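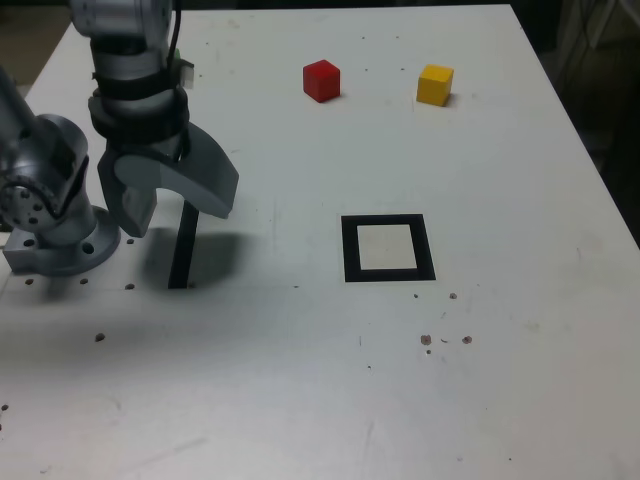

Ainhoa Bravo has been to a lot of robot open days, and she goes in with her arms folded. She ran a packing floor for Akyol before she started advising small manufacturers on what to buy, and she says most of the people who ask her advice have already fallen in love with something they saw move for ninety seconds.

So I asked her to come with me to Volunden, where the doors were open to the public on September 4, 2021, and to tell me what she would want to know before she spent anyone's money.

We were met by Cengiz Sezer, who leads the small group working on what they call Nirkulard. It is a program for teaching an arm to pick things up and put them somewhere else. The task for visitors was colored cubes and a black square on a white table. Sezer was friendly and did not oversell it, which Bravo noticed and said she appreciated.

"It's a block and a square," he told us. "I know what it looks like. People come in expecting it to make them a sandwich."

Bravo asked him straight away how often it works. He said that in the last full round of testing, in April, they had run 2000 attempts. She asked how many had gone right, and he said that depended on what you call right. Does a cube on the line count? Does a second try count?

"That's where I start to get itchy," she told me later, over coffee in the hallway. "If a man on my floor put the box half on the pallet, I didn't have a meeting about whether it was on the pallet."

She had other questions. Who puts the cubes back when they end up somewhere the arm can't get to? A person does. What happens if the lights change? Sezer said they had tried it with the blinds open and with the blinds shut, and that shut was better. How long does it take to teach it a new object? He thought for a while and said he would rather not give a number in front of a visitor with a notebook. 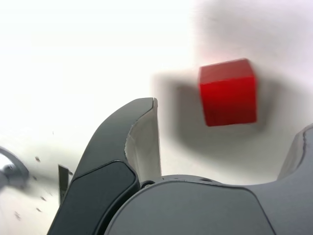

"A cube is the kindest thing you can hand a gripper," Bravo said. "Flat sides, nothing dangling, it doesn't squash. Give it a bag of onions. Give it a box that somebody taped badly." She spent years with badly taped boxes and can talk about them for longer than you would think.

Sezer did not argue. "We know cubes are easy," he said. "We use them so that when something goes wrong, it's our fault and we can find out why. If I start with onions I don't know if the problem is my software or the onion."

Bravo granted that this was a fair answer for a lab. Her trouble is with the flyer. The one handed out at the front desk said the method was "ready for the real world," and gave a figure of 108 objects. When she asked to see a few of them, Olaia Montoya, who was looking after the visitors that day, said the objects were kept in another building. Montoya took Bravo's address and promised to send the list. When I called a week later it had not come.

"Maybe it's a good list," Bravo said. "I'd like to read it."

What does she make of the arm itself? She liked that. The fingers open wide, and she approved of the pale pads on the inside, where the work gets done. Pads wear out, she said, and she wanted to know what a new set costs and who changes them. Sezer knew the first part – 68 dollars – and said the second part was usually him.

I asked whether she would tell any of her clients to look into it. One of them, Zundel, has a line where people move small parts from a tray to a fixture all day long, and on paper it sounds close to what we had been shown.

"On paper," she said. "The fixture at Zundel is greasy. The parts are all turned different ways and half of them are stuck together. I'd want this thing to sit there for a month with nobody from Volunden in the room. Then I'd ask the woman who works the line what she thought of it. She'd tell me in one sentence."

She did go back into the demonstration room before we left, and stayed longer than I expected. A boy next to her asked Sezer if the robot knew what red was. Sezer said that it had seen a lot of red cubes. Bravo wrote that down.

"Best answer of the day," she said in the parking lot. "I'd have put that on the flyer."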